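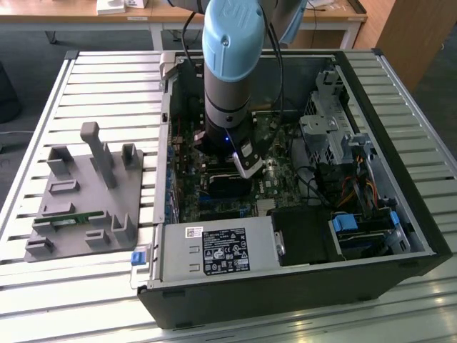

Subject lines: what we learned from sending the same email four ways

Quick one this week, we're in the middle of the Prirum relaunch and I'm typing this between calls.

A lot of you asked about the subject line test we mentioned in the last issue. So. Results, such as they are.

The client was Iletti, who sell refill kitchen stuff (soap, dish tabs, that sort of thing) by subscription. Their problem: people sign up, get the first box, then stop opening emails. Not unsubscribing. Just drifting off. By the third month the welcome series might as well be going into a drawer.

We took everyone who hadn't opened anything in 90 days and split them into four groups. Same email body. Same send time. Same offer, 30 percent off the next refill. Only the subject line changed.

Version one was the discount, plain. "30% off your next refill." Version two was a deadline, "Your refill price ends Sunday." Version three was a question, "Running low on dish tabs?" Version four was the one the client hated: "Your July order."

You can guess. Four won on opens, and by a lot. Then it came dead last on orders, and it got the most complaints too, because people thought they'd been charged for something. Two long phone calls about that one. We shouldn't have sent it and we won't again. An open you get by scaring somebody is worth less than no open at all, and it's the client's name on it.

The question did best where it counts. Fewer opens than the deadline, more orders. My guess is that it made people go look under the sink. Can't prove that. But the orders came in spread over the whole week instead of all in the first evening, so something was going on in peoples' kitchens.

The plain discount was fine. Boring, fine. If you have no time, send the plain one.

Things I'd do differently

Bigger groups. We ended up with nearly 300 orders across all four, enough to rank them but not enough to bet the fall budget on.

Leave a group alone. We had no holdout, so no idea how many of those folks would of come back by themselves. Basic stuff, and we skipped it because the send date moved up. Don't skip it.

Check the preview text. Ours repeated the subject line on two of the four versions. Nobody caught it until Monday.

Try it yourself

Pick the product your customers run out of first. Write one question about it, under 7 words, no exclamation point. Send it to half of your quiet list and send your usual subject line to the other half. Wait a full week before looking at orders. Yes a full week. I know.

Send me what you get, good or bad, and I'll put the best ones in the next issue (no company names unless you say so).

Also

The Taipe pricing page teardown is pushed back an issue. Screenshots aren't approved yet.

Lakar is moving its reporting dashboard on Mon 26 July, so if you pull open rates from there, export before the weekend. The old links will stop working.

Replies to this email come straight to me. Slow right now but I do read them.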